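**Ticket 1854 - Label printer skips every second label after firmware update**

Site: Wiston, packing room
Device: Primex label printer, USB and network
Opened: Apr 19, 2026
Priority: normal

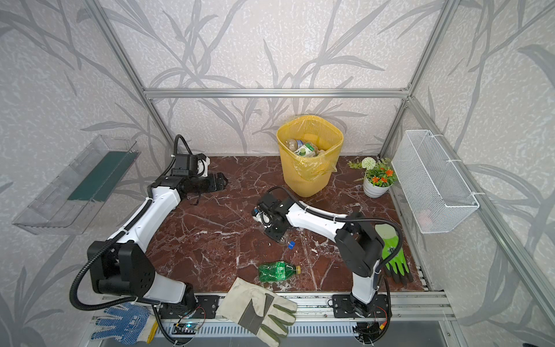

Yatsenko support replied that skipped labels after an update usually mean the gap sensor has gone back to its default setting, and asked for the media type shown on the config printout.

Config printout says media type "continuous". We use die-cut labels with a gap, so that is wrong. It was set to "gap" in December when the printer was installed.

**Step 1.** Changed media type to "gap" in the front panel menu. Saved, power cycled. Test print of 14 labels: still skips, but now every third or fourth label.

**Step 2.** Ran sensor calibration from the menu. Printer fed 2 blank labels and stopped with error 117. Manual says 117 is "media not detected". Reseated the roll, closed the cover until both sides clicked, ran it again. Same error.

**Step 3.** Cleaned the sensor with a dry swab. There was adhesive on the lower half. Calibration finished with no error.

**Step 4.** Test print from the front panel is good, no skips. Test print from the Jaratside shipping software still skips.

Support asked whether the driver had its own media setting. It does - under Printing Preferences, Stock tab, set to "continuous". The driver overrides the panel on every job, so the fix in step 1 was being undone each time someone printed from the PC.

**Step 5.** Set driver to "gap" and label height to match the stock. Printed 14 labels from Jaratside, all good.

Still open:

- The second packing PC has the same driver and has not been checked.
- Asked Yatsenko if the next firmware will reset the panel again. No answer yet.
- Spare roll on the shelf is a different label height. Don't load it without changing the driver.

Status: waiting on vendor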